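**Hand-held gripper or remote control for demos?**

**patchbay_lou:** Putting together demos for a "grab the round thing" task. I did 275 by remote control on the Veltico arm and I'm worn out. Has anyone switched to a hand-held gripper?

**mudflap:** Switched in September. I got 700 done in the time remote control took me to do half that – and my wrists forgave me. You just reach for the thing like a person would!

**oxide_9:** Disagree. Hand-held demos let you make moves the arm can't follow. I threw out a bunch because my elbow went places the Veltico never will. Remote is slow but every demo is playable.

**mudflap:** Fair, but you can filter those. Stosaleo flags the bad ones before training.

**oxide_9:** It flags some. Ask me about Monday.

**patchbay_lou:** How far back do you start? I've been starting with the fingers practically on the object.

**mudflap:** Way too close. Start low with the fingers open and the object off to one side, so the approach is in the demo too. Mine start about like this, then I vary the angle every 8 or so.

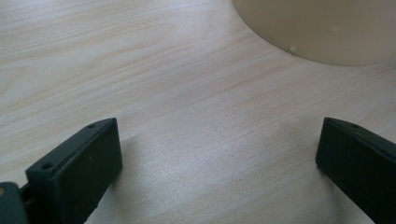
*Fingers open, beige cylinder up in the right corner*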